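Minhas match ball, three months in

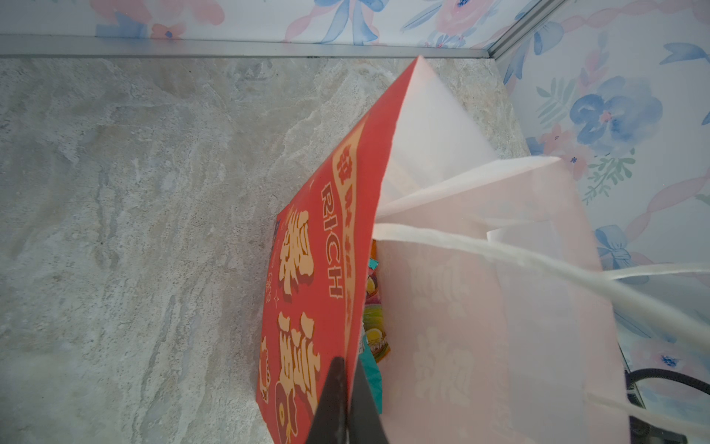 I've played left back for Grandon since my knees were good, and I've never cared much what ball we used until our old ones went egg-shaped in June. So we got the Minhas, and I've now kicked it around a lot of wet grass. The color is a loud red, close to the gift bag with RICH down its side, and on a gray evening I can pick it up early — a real help on long diagonals!

Touch is softer than the Brarider we had before, and it dips nicely on free kicks (Haris Talpur scored from one against Flarnell and hasn't shut up since). It holds air well too. I top mine up every 9 days or so.

Gripes? The panels scuff fast on turf, and the valve is stiff when new. Keepers say it's slick in rain. I'd still buy it again for league games, but for training I'd get something cheaper.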